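Notes for the Bedberg talk (second version, the one with the shorter intro)

Slide 1, title. Say hi, wait for the back rows to sit down. Say the title out loud: "Moving a small-town recipe archive out of the basement." Then go straight into the smell story before I lose my nerve.

The smell story: first time I went down to the Karier basement I thought something had died. It was celery seed! Somebody in the seventies had stored spice samples in the same cabinets as the recipe cards, and the cards had been soaking it up ever since. I went home and my coat smelled like pickles for a week. (Pause. People usually laugh at pickles. If they don't, keep moving.)

Slide 2. What the archive is. Cards mailed in by readers of the Karier household newsletter, plus whatever the staff typed up themselves. We have 3442 cards now that everything's out of the cabinets. When I took the job the handwritten inventory said 2739, and I spent a good month thinking I'd miscounted. I hadn't. The inventory just stopped partway through desserts. Whoever was doing it got to lemon bars and went home.

Don't go into the lemon bars here, they come back later.

Slide 3. The decision about order. This is the part people write to me about, so slow down. The cards were filed by the last name of the person who mailed them in, and every library person I talked to told me to refile by dish. I went back and forth on it all winter. In the end I kept the old order and put the dish names in the database, and I'm still happy with that. If you refile, you lose the fact that one household sent in eleven versions of the same potato casserole over twenty years, each one with a little less butter. I love that household. You can watch a doctor's appointment happen between card four and card five.

Ask the room: who here has refiled a collection and regretted it? Give it a few seconds. Repeat the answers into the mic, the recording from last time was useless.
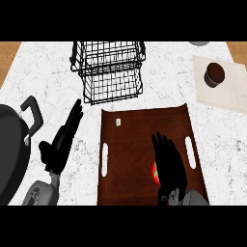

Slide 4. Scanning. We rented a flatbed from Lungu, which is a two-room copy place behind the bus station, and they were very patient with me. I started out doing both sides of every card at the highest setting because I was scared of missing something. Please don't do that. I filled a hard drive before I got out of soups! We dropped to 300 dots per inch and it's been fine for everything except the ones in pencil, and those I redo by hand on a dull afternoon with the radio on.

If somebody asks about phones: yes, a phone works, I used mine for the oversized stuff. Watch out for the overhead light. I've got a whole folder of beautiful glare with a meatloaf recipe somewhere underneath.

Slide 5. Transcribing, and the handwriting problem. Tell the "1 cup of lard / 1 cup of lord" one. Then the serious bit: we type what the card says, spelling and all, and put our guess in a second field. I was sloppy about this for the first couple hundred and had to go back and fix them, and it was as boring as it sounds. Stains get a field too. I know, I know. But a card with vanilla all over it got used, and a clean one probably didn't, and I'd like somebody smarter than me to be able to search on that someday.

Show the stain slide. Let people enjoy the stain slide.

Slide 6. Lemon bars. OK, now! There are 6 lemon bar cards in the archive and they're all the same recipe, word for word, down to the misspelled "powered sugar." They came from six addresses in three counties. My guess is a flour bag or a church cookbook, and I've been looking for the original for two years. I've put the text in the handout. If anybody's grandmother had it, please come find me at the break, I'm serious, I'll buy the coffee.

Slide 7. Money, quick. The Gendport grant covered the scanner rental and the acid-free boxes. It did not cover my time, and I should've asked for that. Say this part plainly and don't apologize for it like I did in the spring. Boxes cost more than you think. Order the lids at the same time or you'll pay shipping twice (guess how I know).

Slide 8. What's still a mess. The newspaper clippings, which are turning to cornflakes. The cards with two recipes on them, where I keep changing my mind. The permission letters, which I have for maybe half the families and feel bad about.

Leave ten minutes for questions. If it's quiet, start with the celery seed cabinet and whether it ever aired out. It's in my garage. It did not.

Handouts are in the blue folder, put them by the door BEFORE starting.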